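Somitetti soft-pad hand gripper (pair)
Sold by Hutomside Robot Parts, Purville

What we think of it

I've had a pair of these on my own bench since February and I keep reaching for them over the pricier Maldonado ones, which probably tells you most of what you need! They're hand-held, so you squeeze, the jaws close, and you get a proper feel for what a two-finger gripper can manage before you bolt anything to an arm.

The jaws are black with triangular cutouts, and the gripping faces are textured blue pads. I've been trying them on household packets mostly (tissues, wipes, snack wrappers, that sort of thing) with an open cardboard box as the place to put them. Packets are a good test. A slippery one with crimped ends wants a very different squeeze from a fat pack of tissues, and thin wrappers lying flat are the hardest of the lot – come in low and slow, and try for a crinkled edge.

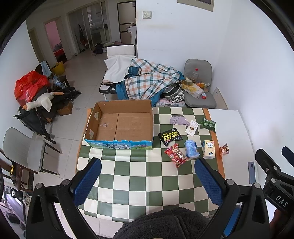

How it compares with the Maldonado

The Maldonado opens wider and takes up to 133 mm, against 80 mm on this one. If you're picking up big tubs, get the Maldonado. For small stuff I like the Somitetti better, the squeeze is lighter and my hand doesn't ache after a long go. I did 200 picks with each over a couple of evenings and dropped far fewer with the blue pads. Cloth was close to a draw, both of them bunch it up fine.

My one grumble is the pads, they pick up fluff like mad. Wipe them with a damp cloth and let them dry before you carry on.

In the box

Two grippers, left and right
One spare set of pads
Hex key

Pads are good for 1,000 picks before the texture starts to go, going by my own set. Spares are on the accessories page, and they fit the older model too.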